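A Morning at the Patwary Pudding Works Open House

I have been buying Patwary pudding mix since I had my first apartment, so when I heard the plant in Rusberg opens its doors every February, I put it on the calendar and talked my sister into driving. It took us a little longer than it should have (I was in charge of directions), but we rolled into the lot just before 9 a.m. and there was already a line along the fence. People were in a great mood for that hour. The woman ahead of us had brought her own spoon!

Admission is free, but you do need to sign in and leave your rings and watches in a locker. Then they hand you a hairnet and a paper coat that fits no human being I have ever met. Mine tied twice around. The morning groups go through before the lunch crowd, and I'd pick the morning again, mostly for the samples.

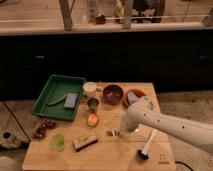 The mixing floor

You smell this room before you get to it. It's warm milk and vanilla with a little bit of toasted sugar, and I would have happily stood in the doorway for an hour. The dry mix gets blended in big steel drums, and our guide told us each drum holds 900 pounds. Cornstarch, sugar, cocoa, salt, and whatever the flavor of the day is. Ours was butterscotch, which made my sister very happy and me a little less so.

What I really wanted to know was why my pudding at home gets lumps about one time in three, and I got my answer. I pour the milk in hot. You're supposed to start with cold milk, whisk the powder in until you can't see any dry spots, and only then turn on the burner. The starch needs to be spread out before it heats up, or the outside of each clump cooks and seals the dry stuff inside. I have been doing this wrong for most of my adult life. The guide was very kind about it.

Next door is the cooking line, for the ready-to-eat cups. It's loud in there, so they give you little headsets, and mine cut out every time we passed a motor. I caught something about the kettles being scraped the whole time they're heating, and then I lost a good chunk about sterilizing. Sorry! My sister says it was interesting.

The tasting room

Okay, so this was the part I came for. They set out the regular line plus a few flavors that haven't been in stores yet, and you get a card to mark your favorites. There was a rice pudding with orange peel that I went back for twice. The cardamom one was lovely but too sweet for me. I would skip the banana. It tasted like the candy banana, if you know what I mean, and some people love that, so maybe you're one of them.

They also had a side table for Conik, the small company that makes the caramel sauce Patwary uses in its layered cups. I had never heard of them, and I left with two jars. The salted one is thin enough to pour straight from the fridge, and I've already put it on oatmeal, on toast and on one very nice pear.

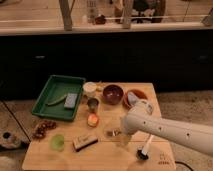 One more thing from the tasting room, which is about skin. Pudding skin, I mean. The room was split right down the middle on it. I'm against, and I always press plastic wrap right onto the surface while it's still warm, but a man at our table said he peels his off and eats it first, and he got quite a few nods. The plant cooks its cups sealed, so they don't have to choose a side.

There's a short demonstration at the end where they make a custard from scratch and show you how to tell when it's done. You run a finger across the back of the spoon and the line should stay put. I knew that one already and I'm not going to pretend I didn't feel smug. What I didn't know is that you should pull the pot off just before that point and let it finish on its own.

The shop and getting there

The shop is small and gets packed, so go early or wait until your group thins out. A box of 46 single-serve mixes was the best deal I saw, and there's a bin of dented cartons by the register that was nearly picked clean. Bring a cooler if you want the fresh cups. We didn't, and we ate ours in the car.

If you're coming from the Flondska side, take Route 47 and don't believe the sign for the old entrance, as that gate is locked. Parking is on grass, and it was muddy. We stopped for soup on the way home, and I ordered the tapioca for dessert, which my sister thought was ridiculous after the morning we'd had. It was pretty good, a little loose.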